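Week 5 handout: Teaching by demonstration, the memory module task

2 comments · 11 shares

Right, this is the written-up version of what I rambled through on Tuesday, with the bits I forgot to say put back in. If you missed the lecture, read this before your lab slot and you'll be fine.

We've spent the first few weeks on picking up blocks, and blocks are very forgiving. You can come in a bit crooked, squash one slightly, and it still ends up in the bin. This week I want you to feel the difference when the part has to go somewhere exact. A memory module has a notch, it only goes in one way round, and it needs a firm push at the end, right after a stretch where you've been as gentle as you possibly can. That change of mood, from careful to forceful, is what makes it such a lovely task to teach (and such an annoying one to teach badly).
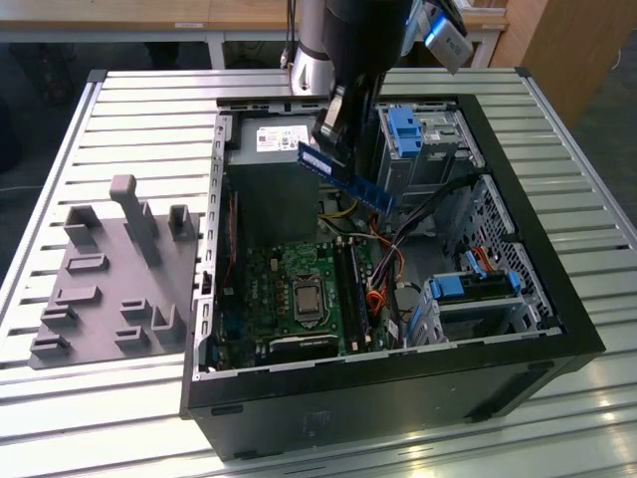
There are two ways to give the robot a demonstration in our lab. The first is hand guiding, where you put the arm in its free mode, grab it near the wrist and walk it through the job yourself. Everybody likes this one at first! You feel the weight of the arm and you get a good sense of where the joints want to go. The trouble is that your own hands and sleeves get into the camera view, and when you lean on the arm to push a part home, the recorded forces are partly yours.

The second is remote control. You hold the Hosex leader handle, the arm follows, and your body stays out of the way. It's slower to learn. Most of you will hate it for the first ten minutes, and I did too. But the recording has only what the robot will have when it runs alone: its own joints and its own cameras. For anything with a tight fit I'd pick remote control every time, and that's what we're using for the assignment.

A few habits I'd like you to get into early:

Come in from above and stop before you go down. A short pause over the slot gives the learner a clear place to line up. Don't pause for ages, though, or it learns to hover.

Keep your path boring. If you approach from the left in one demo and swing around from the drive bay side in the next, the averaged behaviour can end up somewhere silly in between. Small differences are good, wild ones aren't.

Look at the wrist view while you drive, not only at the case in front of you. If you can't tell from that view how the module sits against the slot, the policy can't either.

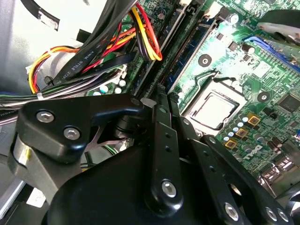

Cables are the other thing. A tidy case would make all this easier, but the people who'd want a robot for this sort of work (repair benches, recyclers) don't get tidy cases, so I've left the wiring as it comes. Plan your way down past the bundles before you start recording. If you snag one, finish the episode, mark it as a failure in Kandum and carry on. Please don't delete it! Failed episodes are useful in week seven, when we colour-code them and look at where things went wrong.

People always ask how many demos are enough. Last year's best group recorded 70 good ones and beat a group with far more, mostly because they were consistent and labelled everything properly. We now have 630 episodes in the shared folder from all the past groups, and you're welcome to pre-train on those. 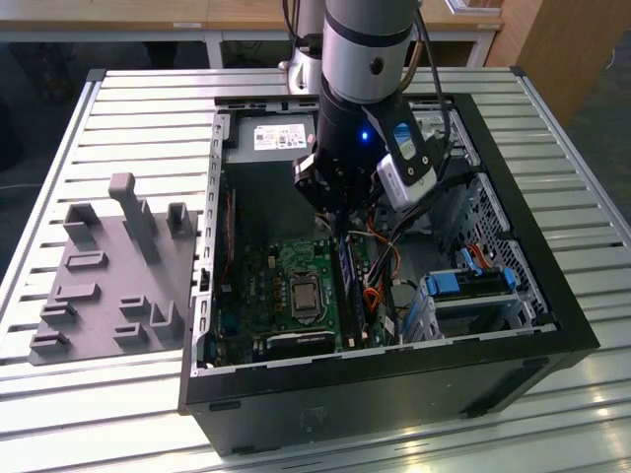
Figure 3. Gripper lowered over the open case, fixture plate on the bench at left.

One more thing on resets. Put the case and the plate back in the same starting spot between episodes unless you're varying it on purpose, and if you are, write it in the notes field. I can't guess it from the joint data, and neither can your lab partner at nine at night.

For next time: read the Purnex chapter on time alignment, skip the maths box if it scares you, and bring one demo you're proud of plus one that went badly. We'll watch both.

Share this handout · 2 comments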